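Notebook entry, 27th September
Coastal Passenger Study, Stisbridge
Entered by: Vilho Tuominen

Purpose of entry: to record the state of the ferry-and-cabin itinerary work before the winter timetable is issued, and to set down the corrections agreed since the previous entry.

The Saarela crossing has now been timed in both directions. The outward sailing leaves the east quay and calls at Geto before turning north. Passengers holding a through ticket are not required to leave the vessel at Geto, although the printed leaflet says that they are. The leaflet is wrong and the operator has been informed in writing. A reply is awaited.

Responses to the passenger survey stand at 554, of which 282 came from travellers who stayed at least one night on the islands. The remainder were day visitors. The two groups should be kept apart in all tables. In the last draft they were merged on page 19, and the average spend shown there should not be quoted until the page has been reissued.

Comments from overnight visitors deal chiefly with arrival times. The late sailing reaches Hindach after the kitchen at the harbour inn has closed, and the shop by the slipway keeps shorter hours than the notice on its door suggests. Several respondents asked whether food could be ordered from the ferry in advance. The inn is willing to consider this for parties of six or more – smaller parties would have to make do with the cold counter on board.
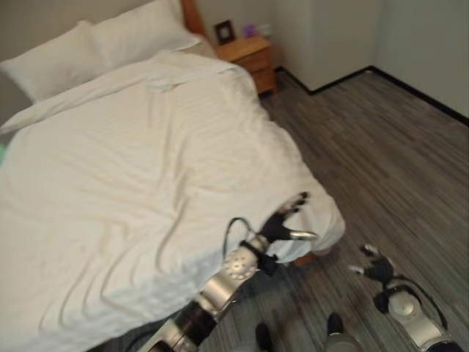
The second matter raised was luggage. The trolley service at Hindach meets the midday boat only. Visitors on the late sailing carry their own bags up the hill, a walk of over 30 minutes for those lodging at the far end of the village. The itinerary sheet at present gives the distance but no walking time. A walking time is to be added, together with a note that the upper path is unlit.

On the question of the connecting bus, the position is unchanged. The driver will wait for a delayed boat if the harbour office telephones ahead. The harbour office does so when it is staffed. It is not staffed in the evening after the first week of November, and the sheet must state plainly that the connection is not guaranteed from that point.

Colleagues revising the sheet are asked to use the stop names as they appear on the quay signs. "Geto Landing" and "Geto Old Pier" are separate places. The bus serves the landing, the mail boat serves the pier, and one correspondent missed both by following our earlier wording.

Outstanding:
Walking time from Hindach quay to the upper lodgings, with bags and without.
Written reply from the operator on the Geto leaflet.
Corrected page 19.
Fare for bicycles on the Saarela crossing – the ticket office and the purser gave different answers, and both figures have been struck from the draft until one is confirmed.

The draft sheet is in the blue folder in the Stisbridge office. Please initial any change in the margin and leave the earlier wording legible.

V.T.

4 comments | 11 shares

Recent entries
Stisbridge quay: signs and shelter
Mail boat to Geto, summer running
Survey form, second version
Notes on the Saarela waiting room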